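Notes for unit 2: the grip that lies to you

Okay, back to the Faner tool and the trouble we had with it in June. I promised you the unglamorous version, so bring coffee.

The fault first. We were collecting picks of thin, see-through stuff — wrappers, film, plastic sheet — and the log said "held" on pretty much every one. Great! Except when I played 200 of them back, the sheet was sliding out of the pads during the lift and the log never noticed. The software decides "held" from how far apart the fingers stop. With a box or a cup that works fine. With something as thin as film, fingers closed on the sheet and fingers closed on nothing give you almost the same reading, and ours fell inside the noise.

I blamed the pads (wrongly), then the Savolainen driver (also wrongly, sorry). The cause was a zero offset set once at the bench and never again. The linkage had loosened a bit at the pivots after some 700 cycles, and the zero had wandered off with it.

What I want you to do in lab:

Close the fingers on nothing and re-zero before every session.
Check the pivot screws by hand, with the power off.
Don't trust a "held" flag on anything thin. Look at the video.

And a safety point. On an arm, a false "held" means it swings off with a load it may drop on the way, so keep your hands out of the path even if the flag looks happy.

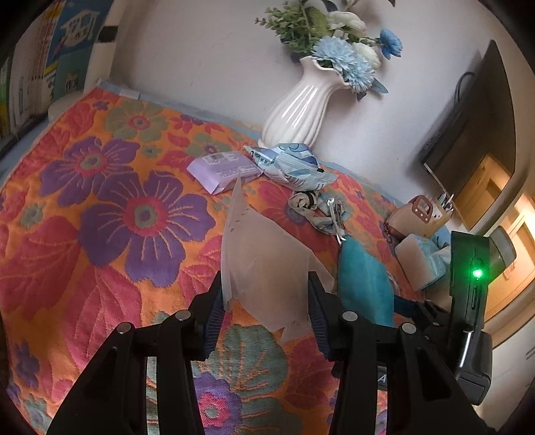 Fig. 2. Thin, creased plastic sheet between the finger pads.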